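Workshop notebook, bindery bench
Sunday, late morning, August

Came in with a flask of tea and every intention of finishing the Viltine ledgers, and of course spent the first hour looking at paste. The jar I mixed before going home has gone thin at the top and lumpy underneath, which it always does in this weather, and I've put the whole lot out on the compost. I used to try to rescue it by sieving and I don't any more. It never brushes out the same, and the spines know it even if I don't.

So, fresh paste. Wheat starch this time, from the new bag of Cunik, cooked slowly in the double pan and stirred until my arm complained. It went glassy quite suddenly, a good bit earlier than the old bag did, so whoever makes the next batch please don't wander off to the post. I strained it twice and left it under a saucer to cool. It looks lovely, like cold custard with the colour taken out.

The ledgers

For anybody picking this up while I'm away: the Viltine job is a run of farm account books, quarter leather, marbled sides, all by the same stationer as far as I can tell. The family want them usable. They don't mind if they look repaired, and I was so pleased to hear it that I probably went on about it rather too long on the telephone.

The first volume has 101 leaves, and the sewing is sound except at the front, where the first section has been pulled right away from the rest (somebody kept opening it flat to look at the map, I'd guess, and who can blame them, it's a beautiful map with all the field names on it). I've guarded the folds of that section with thin Japanese paper and it's pressing now between blotters. I want to leave it until tomorrow, though I know I'll peek.

The second volume is the one that worries me. The leather on the spine has gone to red powder and comes off on everything, my apron, my sleeves, the good cutting mat, the biscuit I was foolish enough to bring over. I tried the consolidant on a patch near the tail, brushed on thinly, and let it alone for 60 minutes by the kitchen timer. It darkened a shade and stopped shedding when I rubbed it with a cotton swab. I'm happy enough to carry on with the rest of the spine, but not the corners yet. The corners are softer and I'd like to think about them over supper.

Dust

Before any of that I had to clean the text blocks, and I want to write this part down properly because we all seem to do it differently and then wonder why the heads look streaky.

Hold the book shut, quite firmly, with the head facing you and the spine in your left hand. Brush from the spine towards the fore-edge, always away from the headband, and never back the other way. The wide goat hair brush is the one for this. The hog bristle is too sharp for these edges, it lifts the fibres where the paper has gone soft. Turn the book round and do the tail, then the fore-edge last. If you squeeze the boards while you brush, the dust can't slip down between the leaves, and a loose grip was the trouble with the batch from Ene, I'm nearly sure of it.

Only after the brush do I use the smoke sponge, in straight strokes, and I cut a new face on it as soon as it goes grey. It feels wasteful and I have got over it.

None of that gear is for furniture, mind. Shelves and benchtops want something with a deep soft head, the chenille kind with the fat fingers, and it must stay with the shelves and never come near a book.
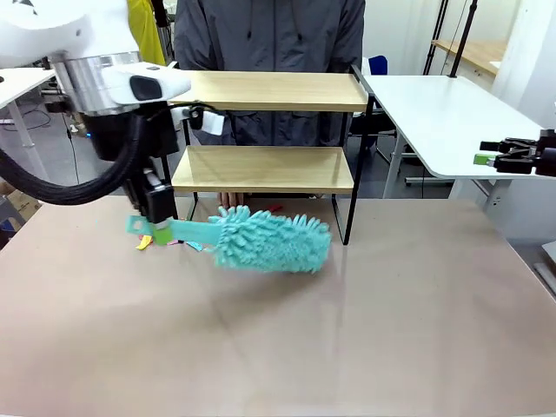

Glue and boards

The old boards on volume two have split at the top corners, opened up like the pages of a little book themselves. I worked paste in between the layers with the bone folder and a sliver of card, a good deal more than seemed decent, then wrapped each corner in silicone paper and clamped it between offcuts. They looked very smart when I left them, all four lined up along the windowsill like sandwiches.

I'd meant to use the Evia mix for this, since it dries harder, but the pot had a skin on it you could have soled a shoe with. Have added it to the order. Has anyone found a lid that really fits that pot? I've tried cling film, a saucer and a jam jar cover with an elastic band, and the cover came nearest.

New boards for volume 3 are cut but not yet lined. Grain runs head to tail, I checked by flexing and then checked again by damping a strip, because I got it wrong on the hymn books and I am still a bit sore about it. They're under the brick on the far shelf. Please leave the brick.

Leather

Pared a test strip from the brown calf. The knife wanted stropping and I was lazy about it for the first few strokes, so there's a nick at one end that would have been a hole on a real piece. Stropped it, tried again, and it came away in those long soft curls that make the whole business worth the sore thumb. For the spine I'd like it thin at the turn-ins and left fairly full across the back, as these books are going to be handled by people with farm hands and I'd like them to hold up.

Colour is a little too warm against the old sides. I'll try a wash of the walnut on an offcut and look at it by the window in the morning, as the lamp makes everything look like toffee.

Still to do

Lift the pastedown on volume two, damp blotter, go gently at the joint where the ink is.
Ask the family about the loose receipts. There are 31 in the back pocket and I don't like to put them back folded.
Wash the paste brushes again, they still feel tacky at the root.
Order more blotter, the heavy sort.
Swap the bulb over the sewing frame.

Boiled the kettle again at this point and ate the rest of the biscuits, standing well away from the leather. Press screwed down another quarter turn before locking up.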